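Putting the rules on one page

Usha Krishnan has spent a good part of her working life writing instructions for other people, and she will cheerfully tell you that most of them were too long. Her latest effort, the Flonthorpe code of practice for robot arms working on open computers, went out to workshops on 14 April 2023 and fits on one side of paper (a smallish font, she admits, but one side!). 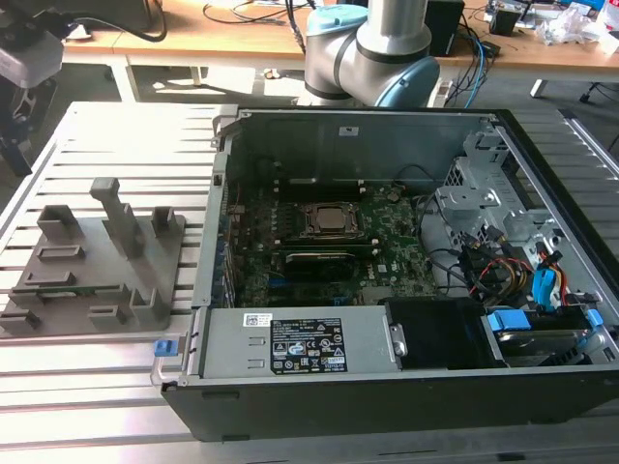
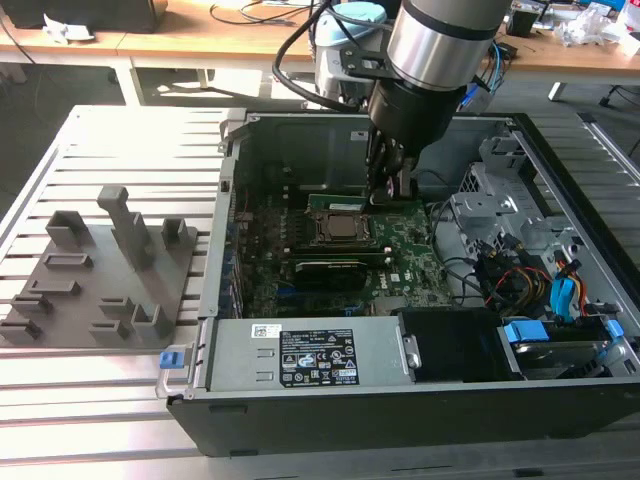
An open tower on a slotted table, with a fixture plate to its left.

"The first draft had 197 rules in it," she says, pouring us both more tea. "I was terribly proud of it. Then I sent it to Songül Baysal at Moynihan, who runs benches all day long, and she rang me up and said, very kindly, that she had stopped reading on the second page."

The two of them went through the lot together over most of August, and 10 rules survived. Power lead out before the side panel comes off is the first. The one that caused the longest argument concerns cables — they must be moved clear of the arm's path by a person, with the arm stopped, and never nudged aside by the gripper on its way past.

"People think that one is fussy," says Baysal, when I reach her by telephone later in the week. "But a connector is a small thing and an arm doesn't mind pulling on it. I'd sooner lose a minute tidying."

Another rule asks that every part has a named place to go before the first one is lifted, and that the fixture is fastened down and checked at the start of each shift. Krishnan is fondest of rule 6, which says that anyone in the room may stop the work and needn't say why until afterwards. "We had a lad at Parkow stop it on his second morning, and he was quite pink about it, bless him. I wrote and thanked him."

She is already collecting complaints for the next version, and would like more of them from people who work on laptops.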